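Applies to the Vallix mounting kit, hardware revision 5. Last edited 09/10/2023 by Yannick Delorme.

# Vallix Mounting Kit: Frequently Asked Questions

## Ordering

**What is in the kit?**

One base plate, the screws for the robot flange, a hex key, and a printed drilling template. Hardware for fixing the plate to your bench is sold separately, as it depends on the bench material.

**What does it cost?**

The kit is $339 before tax and shipping. The Clorken adapter ring is a separate line item.

**Can I return it?**

Yes, within 30 days of delivery, provided the plate has not been drilled or machined. Use the return form in your Pamora account and quote the order number.

## Installation

**Can the plate be mounted on wood?**

Yes. Solid hardwood and good multi-layer board are both acceptable. Particle board is not. Through-bolt with wide washers on the underside where you have access. Wood screws alone are suitable for light payloads at reduced speed only.

**Which holes take the bench hardware?**

The holes through the plate, outside the flange. The socket-head screws in the flange hold the robot to the plate and do not reach the bench. Bench bolts must sit below the plate surface once tightened.

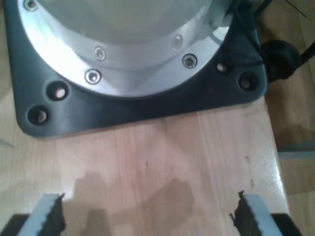
*Base plate and flange on a wooden board, with the cable connector beside the plate's right corner.*

**How should the cable be routed?**

Leave slack behind the base and fix the cable to the bench at a point the arm cannot reach. Do not let the connector carry the weight of the cable. If it sits near the edge of a board, add a clamp before running the first program.

**How long does installation take?**

About 30 minutes on a bench that is already drilled. Lifting the arm onto the plate requires two people.

## Use and maintenance

**Do I need to recalibrate after mounting?**

Yes. Reset the base frame in the controller, then check it against a known point on the bench. Repeat this any time the flange screws have been loosened.

**How often should the screws be checked?**

After the first 5 hours of motion, then monthly. Torque values are on the card in the hardware bag.

**Will it fit a Kongkaew arm?**

Only with the Clorken adapter ring. Arms bought before last December may have the older bolt pattern; send us the serial number before ordering.

**Are replacement screws available?**

Yes, in full sets through Pamora. Single screws are not stocked.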